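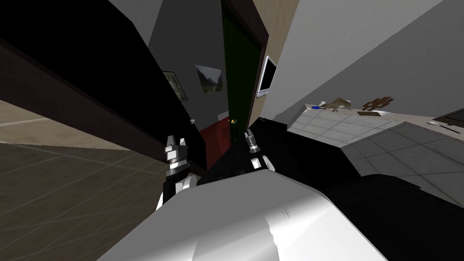

Clalon sells planning software for two-armed robots, and most of what it shows visitors happens in a simulated room. I sat through an afternoon of it in August. Adelmo Palumbo, who leads the control team, quoted me 322 trial runs and 19 failures. I asked what counted as a failure. Dropping the object did. Stopping for a long think did not.

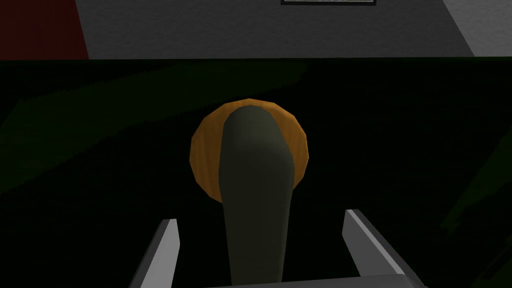

Fingers open on either side of the olive-green object, in Clalon's simulator.

The planner picks a grasp, checks the arm's path and closes the fingers. Fine, but a simulator can tell the software where everything is. Natalina Lo Presti, who tests such tools at Villey, wants to see it run on camera input alone. "Then move the lamp," she says.

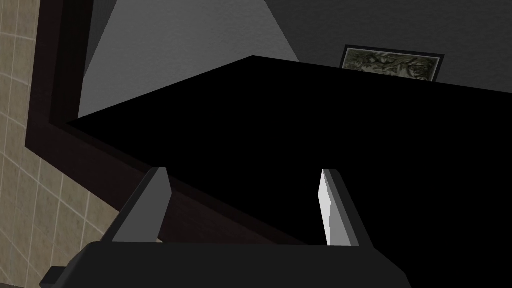

Nothing in the gripper, and a plain black surface beyond it.

Solid black surfaces like that give depth cameras trouble in real kitchens. Palumbo says a fix is coming. I asked for a date and got a brochure.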